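**July, 7 a.m.**

Slept badly, got up early, and decided that the way to become a better person was to sort out the dry goods. I've been circling this job since spring. Every time I open the tall cupboard something slides forward to greet me, and every time I push it back with one finger and close the door fast. It's a relationship of a kind.

The plan was to use the light wood table, because it is the only surface in the place that I haven't already ruined by being organized on it. It came from Bomero two years ago. It has rounded corners, which the catalog made a great fuss about, and a hole toward the back for cables. I have lost a pen cap, a vitamin, and what I believe was an earring back down that hole. I have never once put my own cables through it out of choice.

Coffee first. Then toast. Then I read the entire back page of the Medve market flyer, including the hours for the fish counter, which I do not use. By then it was late enough that I could call it a late start and feel I'd had a difficult morning.

The first shelf was where I keep the things I pour. I am a person who decants. I don't know when this began, but at some point I read something that said food looks calmer out of its packaging, and I believed it the way other people believe in vitamins. So there are containers. What there are not is labels, because past me was very confident that present me would know beige when she saw it.

Present me does not. I stood over the pitcher for quite a while. Gray lid, big pale gray handle, and in the bottom half a beige powdery business with specks in it. It could be a breakfast, or a thing you bread cutlets with. I bought it with a purpose, I do remember the feeling of purpose, and I remember being pleased that it would all go in a pitcher so I could pour it, as if I were going to be standing in a sunny kitchen pouring powder for guests.

I smelled it. It smelled like the inside of a pitcher.
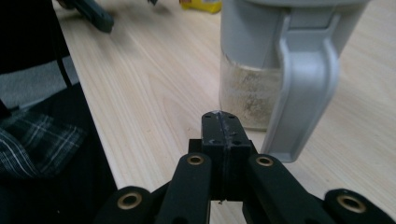

## 10:30

Second coffee. Drew up a system on the back of the Medve flyer, over the fish hours. The columns are Keep, Eat Soon, Ask, and Admit It. The last one is for throwing away.

The pitcher is in Ask. I have no idea who I plan to ask.

I did look in Vutow, where I've been logging my groceries since the winter in the hope of finding out where the money goes. It goes to "pantry, misc." There are pages of pantry, misc. I scrolled until my thumb hurt and found one entry that said only "the good kind" with a price next to it, and I'd like to have a word with whoever typed that. I also found that I once spent more on jars than on the things I put in them, in the same week that I wrote here about being sensible with money. I checked the old entry. I used the word "streamlined."

A break in the work to wipe down the shelf itself, which had a ring on it from some earlier bottle. The ring did not come off. I've decided it shows where the bottle goes.

Then the snacks, which I had expected to be easy. Snacks have the decency to stay in their own bags, at least in this household, and a bag will tell you what it is. Except that I have been shopping at the import place behind the bus depot, the one with the narrow aisles, and I shop there mostly by color. I can't read Chinese. I can read yellow.

So there was the yellow bag, as yellow as a raincoat, shining away under the light. I turned it over looking for a date. On the back there's a barcode and a proper nutrition table with a black outline, all very orderly, and next to that a slanting block of small print that I'm sure is full of useful instructions for exactly my situation. I took it to the window. I took it back from the window. The print stays Chinese in any light.
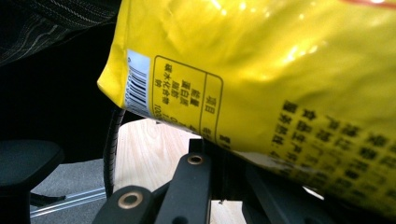 I've been meaning to get the phone to translate these things for me, but the last time I tried it on a packet of noodles it told me to "cherish the oil bag," and we both seemed embarrassed. I did cherish it, for the record. I put it in with the noodles and they were very good.

The yellow bag went into Eat Soon. So did everything else I wanted to eat. Eat Soon is getting to be a large category, and I begin to see a flaw in letting the judge have lunch with the evidence.

Noon came and went. I had crackers standing up. I am aware that the whole idea of the day was to arrive at a kitchen where a person could find the makings of a meal, and I am aware of what I had instead.

Then the phone rang and it was Plurkico, about the storage unit. They have a recorded voice that asks you to enter your box number, and I keep mine on a sticky note inside the cupboard door, 3143, where I thought it would be safe and where it had been hidden by a hanging bag of bags. The call was to let me know that the rates are going up and that I am a valued customer. I have things in that unit that I decanted from one apartment into a box and from that box into another box. I don't think there's a label on those either. I said thank you to the recording. I always do, and I don't intend to stop now, in case somebody's keeping a list.

Back to the table, where it had all got a bit mixed. The drinks had come out by then, or the things that I file under drinks: the clear plastic cup with the white lid, which I can't throw out because it has a lid and a cup with a lid is practically luggage, and the pouch with the green spout cap and a cartoonish sort of design in every color a child could ask for. I am in my forties. I bought the pouch for myself. It was next to the register and I'd had a long day, and it looked like it was having a better one.

I can't decide if a pouch is a drink or a food. The shape says drink and the general mood of it says fruit that has been through something. In the end I gave it its own spot at the left side and kept going, and told myself I'd come back to it with a clear head.
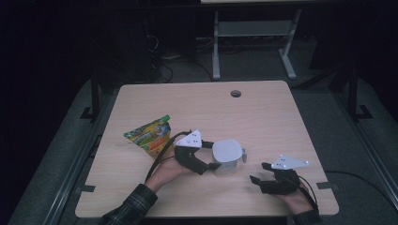
## 2:40

Not a clear head. Lay down on the carpet for a few minutes to think, found it comfortable, and thought for longer than planned. The view of a table from underneath is instructive. All that fuss about the corners and they forgot to make the bottom look like anything.

From down there I made some decisions:

- No more decanting until I own a pen that writes on plastic.
- No more shopping by color, except for yellow, which has never let me down.
- The cup stays.
- The pouch is a drink. If I'm wrong I'll find out in the normal way.

Got up, which took two attempts, and went on to the last shelf.

The last shelf is the one above my eye line, where I keep things I've forgiven. At the front, the square container. I had honestly – no, I'm going to cross that out, I hadn't forgotten it at all. I knew it was there. It's been looking at me through the gap in the door since before the holidays. It has a lid that takes up most of it, a great pale helmet of a thing with a groove around it, and then a little clear part at the bottom where the contents are allowed to be seen.

The contents are beige.

I set it on the table and bent down to look. Loose, crumbly, piled up higher toward the back, as though it had shuffled away from the front when it heard me coming. If you told me oats I'd say fine, and if you told me it was for the bottom of a hamster cage I'd have to say fine to that too. It almost matches the table, which I don't look for in a food. When I squinted, the pile more or less disappeared and I was left with a lid. 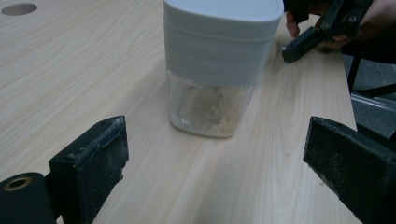

So now there are two beiges, and the question of the afternoon is whether they are the same beige. This matters. If they are, I could put them together and free up a container, and I'd be a person with a spare container, which at this point I would put on a résumé. If they're different, and I combine them, I will have created a third beige that no shop on earth has ever sold, and I'll have to keep it forever because there'll be no recipe for it.

I compared them from a distance, then close up. The one in the pitcher seems to me to be finer, with specks, and the one in the square container looks more like crumbs. But then I thought that could be the plastic. I put a bit of each on a saucer in the kitchen and left the room so I could come back and see them fresh. When I came back I couldn't remember which side was which.

The saucer has been washed.

Both containers are now in Ask, where they can keep each other company. I wrote ASK on two pieces of masking tape, stuck them on, and felt the kind of satisfaction I imagine surgeons feel. Anyone opening my cupboard will at least know where I stand.

Put the rest back by about the route it came out. Eat Soon got the middle shelf, at hand height, which is either good planning or the opposite. Keep fit on half a shelf. Admit It contained one packet of yeast from a baking phase I would prefer not to go into, and when it came to it I put the yeast back as well, behind the lentils.

## Evening

Vutow sent a cheerful message to say I'd spent nothing today and was on a streak. I then went out and bought a pen that writes on plastic. It was by the register next to the pouches. I got one of those too, a different color.

Supper was noodles. Opened the pouch afterward with some ceremony, over the sink.

It's a food.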